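4. Equipment planning for the two-arm sorting cell

4.1 Scope of the purchase

The cell was specified to support one class of task: moving small household and play objects between open containers on a flat work surface. The planning period ran from November to the placement of orders in August 2019. Three vendors, Zarkel, Barnitz and Leitner, were invited to quote on the arms, and the supervisory software (Birnari) was already licensed by the laboratory under an earlier grant. Its cost is excluded from the figures below, although the labour needed to configure it is included.

We divided the budget into capital items, consumable items and labour. Capital items were those with an expected service life longer than the project: arms, controllers, mounting hardware, the table and the wall panels. Consumable items were finger pairs, cables, trays, baskets and the objects to be handled. The division matters mainly for accounting, as capital items required approval at faculty level and consumables could be ordered by the project directly. In practice, several items fell between the two. Grippers were quoted by Barnitz as part of the arm and by Leitner as a separate accessory, so that the same function appeared under different headings depending on the vendor. We re-coded all three quotations to a common layout before comparing them.

4.2 Work surface and containers

A white tabletop and white wall panels were selected to keep the background uniform between sessions. Coloured containers were then chosen to be separable from the background and from each other. Figure 3 shows the arrangement during a container task, with trays and baskets of the type listed in the consumables schedule.
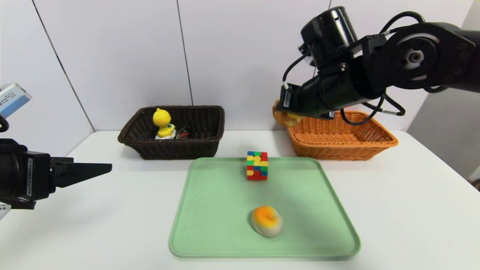
Why were the containers budgeted as consumables when they cost so little and are expected to last?

Containers are replaced in sets. When one basket or tray is damaged, the replacement may differ in rim height or colour, and a mixed set introduces a change in the task that is difficult to account for later. The schedule therefore allows for full replacement of all containers twice during the project, at a total of $605. Holding this amount in the consumables line also allows the project to reorder without a new capital request.

Figure 3. Container task on the shared work surface. The tray carries a puzzle cube and a soft round toy; the two woven baskets stand behind it.

Object selection followed the same reasoning. Rigid, soft and irregular items were all required, and none could be so heavy as to approach the payload limit of the smallest arm under consideration. Items were bought at retail in batches large enough to cover loss and wear. The full object inventory, including spares, came to $948. This was higher than first planned. The original estimate had assumed one copy of each item, and a pilot period on borrowed bench space showed that soft items in particular needed duplicates.

4.3 Grippers and finger wear

Finger pairs are the component most exposed to contact with the table and with the containers. They were also the component for which vendor information was weakest. Zarkel supplied a rated life in cycles but did not state the load or the surface against which the rating was obtained. Barnitz supplied no rating. Leitner offered a fixed replacement interval of 90 operating days, which we took to be a commercial term and not a measured quantity.

In the absence of comparable data, we planned finger replacement by inspection. Each pair is examined at the start of a working week for surface wear along the inner edge, for looseness at the mounting screws and for changes in shape at the tip. Replacement is made when any of these affects closure. For budgeting, we assumed the Leitner interval for both arms as an upper limit on consumption, and carried one complete spare pair per arm in stock at all times. Surface wear alone, without a change in closure, was not treated as grounds for replacement.

Wrist cameras were included in the capital line from the outset. Adding them after delivery would have required new brackets, a second calibration and additional cable routing along the arm, and the quoted labour for this work exceeded the price of the cameras themselves. A wrist view also allows the fingers to be checked remotely between sessions, which reduces the number of visits to the cell. 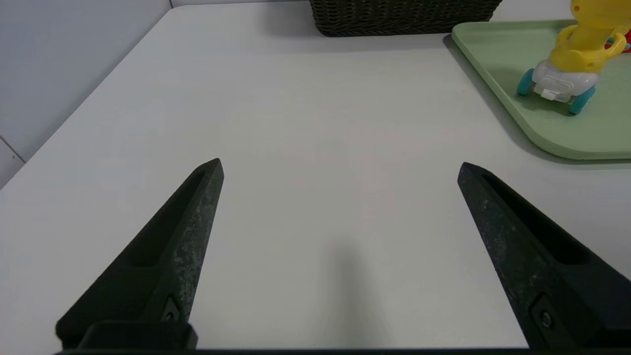 The cost of downtime was estimated separately from the cost of parts. A finger change takes less than an hour, including recalibration of the open and closed positions. A cable replacement takes longer, as the run along the arm must be released and re-secured at each joint. We allowed 60 hours of technician labour per year for all scheduled maintenance, of which the larger share was assigned to cables. Unscheduled maintenance was not given its own line. It was covered by a general contingency held at centre level, and this was questioned during internal review on the grounds that a two-arm cell has twice the exposure of the single-arm cells on which the contingency had been based. The objection was accepted and the contingency was raised for the following year.

4.4 Comparison of quotations

Once re-coded, the three quotations differed less in total than their headline prices suggested. Zarkel had the lowest price for the arms but charged separately for controllers, mounting plates and commissioning. Barnitz included commissioning and grippers but limited its warranty to parts. Leitner had the highest initial price and the lowest projected cost for consumables, given that finger pairs were supplied under its service agreement.

The choice between Barnitz and Leitner depended on the assumed length of the project. For a short project the Barnitz quotation was cheaper. For a longer one the service agreement offset the higher initial price, provided that finger consumption stayed close to the planned level. Lower consumption would remove the advantage. As our inspection rule was expected to produce fewer replacements than the fixed interval, we judged the agreement to be poor value and selected Barnitz.

Delivery terms had a smaller effect on the decision. All three vendors quoted lead times that fell within the planning period, and none would commit to a penalty for late delivery. Freight and import charges were requested as separate lines so that changes in the exchange rate could be tracked against the items they affected.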